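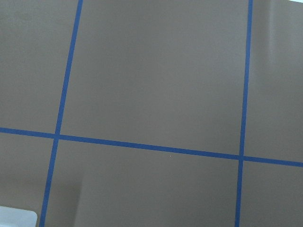

My project was meant to be on how people in a shared house divide up the fridge, and it ended up being on how they divide up everything. I'd lived in two student houses before I started and both had fallen out over shelves, so I thought I knew what I'd find. I didn't, really. The first thing I learnt is how much people like a line they can see. Bright blue tape on a plain brown surface, marking it off into rectangles, says "this bit and no further" before you've read a single label, and three strips is plenty to do it. Labels come later, and so do the arguments about labels.

I did my asking in Drisden, which is where most of us on the course live anyway. I put a short set of questions through the doors on the streets behind the Fernis building and got 135 forms back, far more than I'd hoped for (I had only printed a few spares and had to go back to the library twice). After that I sat down in 4 kitchens for a proper chat over tea. One of those chats went on until the buses stopped, so thank you to that house for the lift!

What I asked

I kept it simple. Do you have your own shelf? Who decided? Has anybody ever eaten something of yours, and did you say so? I also left a big blank box at the bottom for moaning, and I'm so glad I did — it was the best part of the whole project. People wrote up the sides and over the back. There was a full page about a jar of pickled beetroot.

What came back

Most houses had started with no rules at all and made one after a row. The rule was nearly always about milk. Some shared the milk and split the cost, some had a carton each with initials on the lid, and one house had given up and drank their tea black. Cheese came next, then the freezer, which is a whole world of its own and I could have written about nothing else.

I had expected the tidy houses to be the happy ones. A couple of very tidy ones were miserable, to be fair, and the kitchen I liked best was a tip. They had a shared pot for the basics and a drawer called the Avotiņš drawer, after the name on an old parcel they'd found in it when they moved in. Anything in there was up for grabs. I've since set one up at mine and it's mainly half onions.

Ciltement

This is the name we gave to our own chart on the kitchen wall, and I tried it out for 3 weeks in September. Everybody wrote down what they'd bought that was for sharing. It went well at first, then the pen went missing, and by the end I was the only one filling it in. I still think it could work with a pen on a string.

What I'd change

I'd ask about the bins. So many people brought them up in the moaning box that I felt daft for leaving them out. I'd also go back to the same kitchens at the end of the year, as everyone is still quite polite in September.

Home Projects Reading list Term dates Contact

This site uses cookies to remember your settings. Accept Read more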